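Our robotics class got to spend an afternoon at the Estmont open lab in May, and it was the best trip of the year! The bus was 40 minutes late, so we missed the welcome talk and went straight to the tables.

My group picked the two-armed robot for our report. The job sounds easy: toy animals, a blue tray, some buckets and a little net. Kids do this in the bathtub. But the arms have to share one tray without bumping into each other, and a net has a soft bag that changes shape all the time (our school kit, the Kidon, can barely hold a marker). We asked so many questions that our guide, Ms. Begović, ended up drawing the joints on the back of my worksheet.

Blue tray, buckets and net at the two-arm table
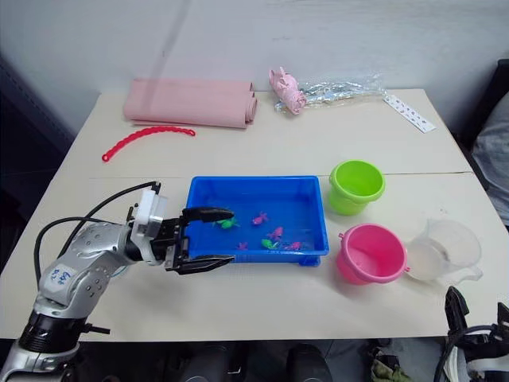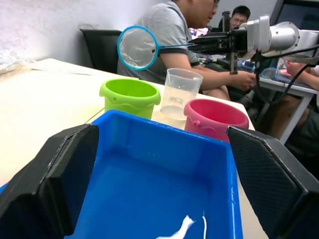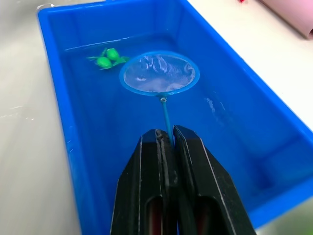

Dénes Magyar

What I want to try next is a net task with our own kit. I printed a hoop 80 mm across and sewed on a piece of curtain, and the gripper can close on the handle if I wrap it with tape. Our servo has only 200 steps, so the motion is jerky, and I still need to fix that before we put any water near it. My notes and the parts list are in the Pruvano folder.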